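I Went to Robot Day at Prudilen!

Last Friday I got to visit the open day at Prudilen, and wow, my brain is still buzzing. You had to be 10 or older to try things yourself (I'm 11, phew!).

My favorite part was the grippers. You hold one in your hand and it has two jaws with bumpy blue pads, kind of like a crab's claw. A red chopstick and a gold spoon with a flower-shaped bowl were lying on the tablecloth, right next to each other. Skinny things are tricky to grab!

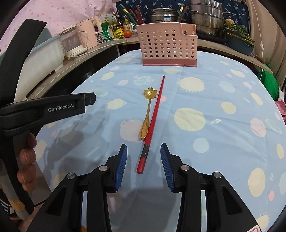

Why don't robots just use hands?

Our hands have lots of little joints, and that's hard to build. Two jaws can only open and close, so it's much simpler to make them work.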